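4.2 Évaluation de l'offre Pellovex sur la tâche de rangement d'outils

L'offre Pellovex, distribuée par Dirnholm, se présente comme un kit bimanuel complet : deux bras, pinces parallèles, caméras de poignet, caméra fixe, rails et logiciel de téléopération. Nous l'avons comparée au banc Godoy déjà décrit en 4.1. Configuration livrée, aucune pièce ajoutée côté commande. Version du logiciel figée au 2020-04-15, pas de mise à jour ensuite.

Tâche retenue : prendre des petites pelles de jardin pour enfants, les poser en rangée ou les transférer. Objets bon marché, formes proches mais pas identiques, ce qui met vite en défaut une politique trop spécialisée. 152 épisodes téléopérés, dont 9 écartés (perte de synchronisation entre flux, voir annexe B). Apprentissage limité à 2000 itérations, par manque de temps de calcul. Une série à 3000 itérations a été lancée en octobre, résultats non inclus ici. 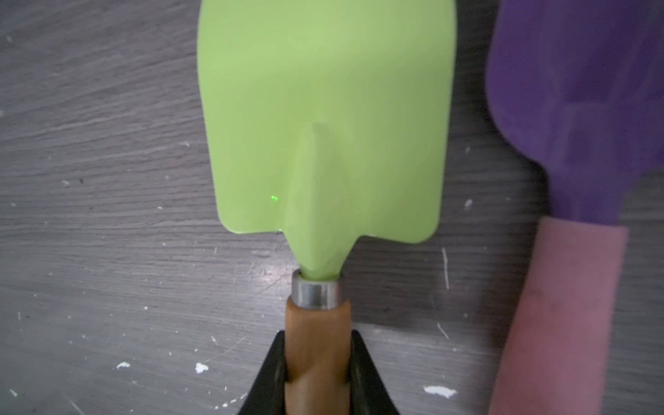
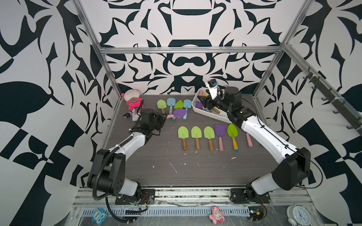
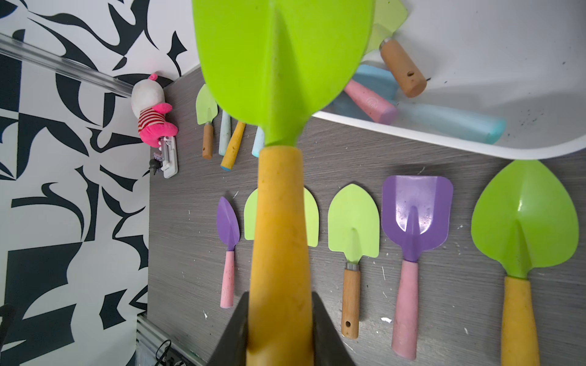 Figure 6. Poste Pellovex, tâche « pelles ». Première et troisième vues : caméra de poignet ; deuxième vue : caméra fixe.

Le point faible du kit reste pour nous la saisie par le manche, et surtout le choix de l'ouverture avant contact. Le logiciel propose une ouverture par défaut unique, réglable à la main mais pas par objet. Or les manches ne se ressemblent guère : celui en bois de la première vue et le gros manche jaune de la troisième n'appellent pas la même ouverture ni, à notre avis, le même effort de serrage. Avec la valeur d'usine, l'opérateur compense en tournant le poignet, et la politique apprend cette compensation. Pas souhaitable. Le banc Godoy adapte l'ouverture à partir du retour de courant moteur, solution rustique mais qui nous a paru plus stable.

Deuxième difficulté, l'encombrement. Quand deux outils sont côte à côte, le doigt extérieur doit descendre dans l'intervalle, et la vue de poignet devient la seule vraiment utile. Elle est nette à courte distance, bon point pour Pellovex. Par contre la lame tenue masque vite une bonne partie du champ, comme dans la troisième vue, où elle remplit une large part du haut de l'image. Prévoir donc de garder la caméra fixe dans les entrées du modèle, même si la documentation commerciale la donne comme optionelle. Nos essais sans elle ont été arrêtés tôt, hésitations répétées au moment de la dépose.

Côté mise en service, rien à redire sur la mécanique. Calibration main-œil correcte du premier coup à gauche, reprise une fois à droite. La notice est mince : le repère du poignet n'y est pas défini, il faut aller le chercher dans les fichiers de configuration. Le format d'export est lisible par la chaîne Amden sans conversion, gain de temps réel pour qui l'utilise déja.

Limites : un seul poste, un seul jeu d'objets, opérateurs déjà formés à la téléopération. Les taux de réussite par type de manche sont reportés en 4.3 avec ceux du banc Godoy.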